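Checking the checkers: Pladiten comes to the Narnville Ledger

Readers of this newsletter know I have a soft spot for small newsrooms trying big things, so you can imagine how happy I was to spend a Tuesday morning at the Narnville Ledger (five reporters, one very loud printer) watching them use Pladiten, the claim-tracking tool they've been testing since September.

Pladiten reads incoming text – council minutes, press releases, posts that readers forward to the tip line – and pulls out every sentence that makes a checkable claim. Each claim gets matched against the Ledger's own archive and a stack of public records. If something similar has been checked before, the old story pops up next to it. If not, the claim goes into a queue for a person to look at. It never labels anything true or false on its own, and I love that about it!

Rosalie Widmer, the Ledger's managing editor, showed me the numbers from the trial so far. The tool pulled 3,558 claims out of everything the paper fed it. Of those, 599 matched something already in the archive, and 267 led to a fresh check by a reporter. The rest were repeats, opinions the software mistook for facts, or things too small to chase. She'd like that last pile to shrink, and so would her reporters, who have to click through it before lunch.

My favorite catch was a quote about water rates that had been passed around town for months. Pladiten matched it to a meeting three years back, where the speaker was talking about a completely different county. The correction ran on page two and got more reader mail than the football preview.

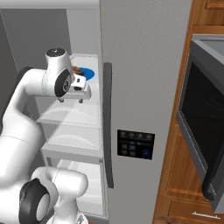 What the reporters want next

Zulema Toledo covers schools and would like to be able to speak a claim into her phone during a board meeting and get the archive match before public comment closes. The developers at Tilham have an early build of this, and she let me try it. It handled my mumbling pretty well, though it heard "bond measure" as "pond measure" twice.

Qiuyue Fang, who built most of the matching system, is working on Spanish and Mandarin next. Rumors in Narnville travel in at least three languages, and right now the tool reads only one of them. She's looking for bilingual readers who can spare an hour a week to compare matches and mark the bad ones. If you're interested, reply to this email and I'll pass your name along.

Also on the wish list: a public page where anyone can search the finished checks. Rosalie hopes to have a plain version of it up before the local election, with links to the source documents under every entry. I've seen the mock-up and it's wonderfully simple – a search box, a date, and the story. I'll send the link around as soon as it's live.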